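Fulora Desk Stapler – Set-Up and Use Guide
Section 3: Stapling loose sheets by hand

Applies to models 1769 and 1769-L. Read Section 2 (Loading) before starting.

3.1 Preparing the work surface

1. Clear a flat area large enough for the unstapled sheets, the set being worked on and the finished sets. Do not staple on a lap, on a stack of folders or on a soft chair seat.

2. Cover the surface if it is polished or painted. A plain tablecloth pulled tight is enough. Smooth out any folds where the stapler will be pressed down, as a fold under the base tilts the anvil and the legs of the staple close unevenly.

3. Use a cloth in a strong, even color where possible. White sheets left behind on a white cover are easily missed.

4. Set the unstapled sheets down on the side of the non-stapling hand. Leave a gap between these and the set being worked on.

Note: The rubber pad under the base can leave marks on untreated wood. Fulora does not cover marks of this kind under the product warranty.

3.2 Squaring the set

1. Take one set from the stack and count the sheets against the job list. The stapler is rated for up to 50 sheets of ordinary copy paper. Card, photo paper and laminated covers reduce this number – see the table in Section 6.

2. Hold the set upright with both hands and tap the bottom edge on the table, then the left edge.

3. Lay the set flat with page one facing up.

4. Check the corners. Flatten curled corners before stapling. A corner that stays curled can be bent back gently against the curl.

5. If the set contains printed tables or forms, check that no text runs into the upper left corner. Where it does, move the staple closer to the edge or print again with a wider margin.

Note: Paper straight from a laser printer holds a slight curve. Leave it under a flat weight before squaring.

3.3 Holding and positioning

1. Place the non-stapling hand flat on the set with the fingers spread. Press just hard enough to stop the sheets from sliding.

2. Take the stapler in the other hand, with the fingers closed around the body.

3. Bring the stapler in at an angle to the sheets. A diagonal staple across the corner lets the pages turn without tearing.

4. Keep the fingers of the flat hand clear of the front end of the tool at all times.
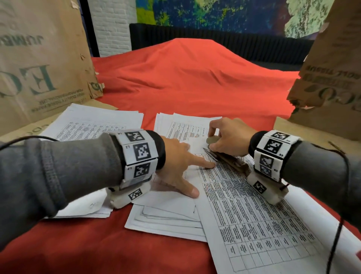
Fig. 3-1. Left hand flat on the paper, right hand gripping the tool diagonally across the sheets.

5. Slide the corner of the set between the head and the anvil until the paper meets the stop. For a staple closer to the edge, draw the set back by the amount needed.

6. Check that the top and bottom sheets are both inside the throat. On thick sets the bottom sheet is the one most often missed.

CAUTION: Do not place a finger under the anvil or between the head and the paper to guide the corner. The head closes with enough force to drive a staple through skin.

3.4 Driving the staple

1. With the base resting on the work surface, press the handle down in one steady movement until it stops. Do not strike the handle.

2. Release the handle fully before moving the paper. Pulling the set out early bends the crown of the staple and may leave the next one half fed.

3. Turn the set over and look at the legs. Both should lie flat and point toward each other.

4. Place the finished set face down on the opposite side from the unstapled stack. Sets placed face down in order stay in order when the pile is turned over.

For side stapling of booklets, rotate the anvil plate 90 degrees and line up the fold with the guide mark. Return the plate to its normal position afterward.

3.5 Removing a badly placed staple

1. Lay the set face down and open both legs with the flat tip of a staple remover.

2. Turn the set over and lift the crown straight up.

3. Collect the staple at once and put it in a closed container. Loose staples are hard to find on patterned cloth and will scratch the surface underneath.

4. Square the set again (3.2) and place the new staple a short distance from the old holes.

CAUTION: Do not lift a staple with fingernails, scissors or a knife.

3.6 Common faults

Legs do not close – The set is too thick, or the anvil plate is not fully seated. Remove sheets or press the plate down until it clicks.

One leg folds outward – The base was tilted. Check for folds in the table cover.

No staple – The magazine is empty or jammed. See Section 5.

Pages skewed after stapling – The set moved during the press. Spread the flat hand wider and closer to the corner.

Staple strip breaks during loading – Wrong size. Use Fulora refill 269 only.

Spare anvil plates and base pads are supplied through Sanow Parts. Quote the model number molded into the underside of the base.

Rev. 19 November 2018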